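Selcombe Loose Leaf Tea Sampler, Series 2

Item no. 821
Ships from our Unudton warehouse

The Series 2 sampler is a set of black and oolong teas packed in resealable pouches. Each pouch holds 25 grams. The teas are bought by Femke Prins and blended in Unudton by Wim Hendriks, who also wrote the brewing card that comes in the box.

Series 2 replaces the first sampler, which sold out in October. The smoked tea has been dropped. In its place is a malty breakfast blend that takes milk well. The Wuseo oolong is the same leaf as before, with a slightly darker roast.

Brewing

Use one level teaspoon of leaf per mug. The oolong is bulkier and needs a heaped one. Pour on water just off the boil and leave black teas for four minutes, oolong for three. Take the leaves out before adding milk or sugar. Oolong leaves can be used again, with an extra minute for the second mug.

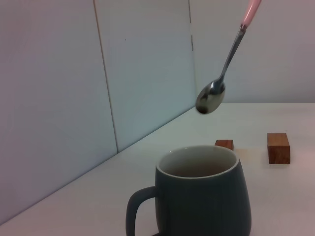 Mug and teaspoon. Not included in the set.

The box does not contain an infuser. Any basket infuser that reaches well down into the mug will do. Small ball infusers are too tight for the oolong, which opens up a lot in hot water. Paper filters work for all of the teas.

Storage

Keep the pouches closed and away from the stove. Press the air out before sealing. Best within a year of the packing date stamped on the back. Do not refrigerate.

Details

Contents: black teas, oolong, brewing card
Pouch weight: 25 g
Caffeine: yes, all teas
Added flavoring: none
Box: cardboard, recyclable
Price: $29

Shipping and returns

Orders leave the warehouse in 2 working days. Unopened boxes can be returned for a full refund. We can't take back opened pouches, but if one arrives split or badly sealed, write to Hilde Brouwer in customer service with the item number and we will send another.

Refill pouches of the breakfast blend and the Wuseo oolong are sold separately.

Page updated April 11, 2023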